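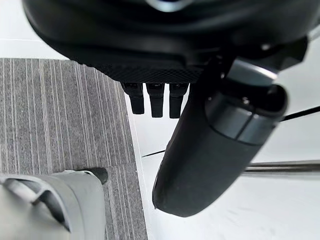
Removing a price label from the base of a mug
Community Help - Household and Kitchen
Posted 15 May 2026

Our office in Ellwood is preparing white ceramic mugs as welcome gifts. Each carries a barcode label on its base. We request advice on removing the labels cleanly, and on whether raised decoration requires separate care.

One of the mugs, with the label still attached:

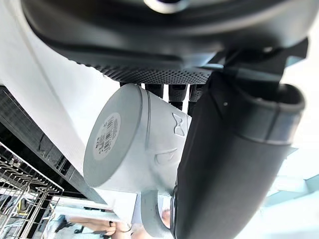 Replies

Rirville Household Desk
Please proceed as follows. Fill a basin with warm water and a little dish soap, and stand the mug in it for 7 minutes with the base fully covered. Lift one corner of the label with a fingernail and pull slowly. Remaining glue may be rubbed away with cooking oil on a paper towel - wash the mug again afterward. Metal blades should not be used. Embossed shapes may be cleaned with a soft toothbrush, particularly along the outlines.

Floludholm
A hair dryer also works. We did 62 mugs that way in February.

Rukulmont Reuse Store
Members are asked to note the price before discarding the label, should an exchange be required.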